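**Wanted: people who can fold a sweater and stand being watched while they do it**

Irer is looking for home demonstrators for the Durkis project. The job is to do ordinary chores with a gripper in each hand so that a robot can learn them from you. You will not meet the robot. It lives at our shop in Tolentino and has, so far, ruined two pillowcases and a very nice scarf.

We pay $19 an hour, plus $50 for each finished set. A set is one chore done over and over until the log says you may stop. Most people get through a set in an afternoon. Some get through it faster and then we send it back.

## What the work looks like

You squeeze the handle, the fingers close, and the cloth either comes with you or it doesn't. Everything your own fingers would do without thinking now has to be done with two flat pads and some patience. The current batch is knitwear on beds, which is harder than shirts on tables and pays the same. Sorry.
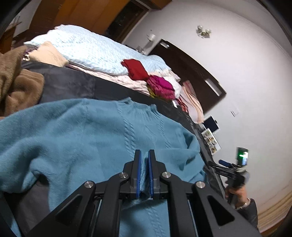 *Cable-knit sweater, one gripper on the fabric and the second held at the bedside.*

Beds are fine as you keep them. Please don't tidy up for us. The last round was shot on bare white tables and the robot now believes all laundry happens in a dentist's office. We want quilts, blankets, the pile you were going to deal with on Thursday.

A few habits we will train into you:

- Pinch a single fold and hold it before you lift.
- Lift slowly. Slower than that.
- If you drop it, leave it dropped, say "reset" and start the next one. Drops are useful to us and we don't dock you for them.
- Don't help with a bare finger. Everybody does it once, and we always find it.
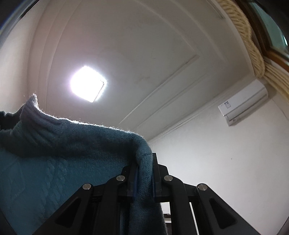 Arms get tired before hands do, so we cap sessions at two hours. Durkis needs 3000 good demonstrations of knitwear by the end of March and has 506, which tells you how urgently we are hiring and also how many we threw out.

## You should have

- Two working hands and a bed you can walk around at least one side of
- Five or more pieces of knitwear you are not sentimental about
- Decent ceiling light, or a window and good timing
- A tolerance for doing a small thing again — and then again, with the sleeve the other way

No robotics background needed. People who have worked in clothing stores do very well. Engineers tend to invent a better fold halfway through a set, and then we have two folds.

## Also open: remote operators

We have a few evening seats at our Drerkden office for people to drive the real arms from a desk. Same hourly rate, no per-set bonus, better chairs. You'll need to pass a half-hour tryout, in which you hang a cardigan on a hanger from the next room. It is a humbling half hour.

## To apply

Send us a short note with your town, the hours you can work and a list of the knitwear. Skip the cover letter. Tell us which you want, home or Drerkden, and whether you own a cat, as we will need to talk about the cat.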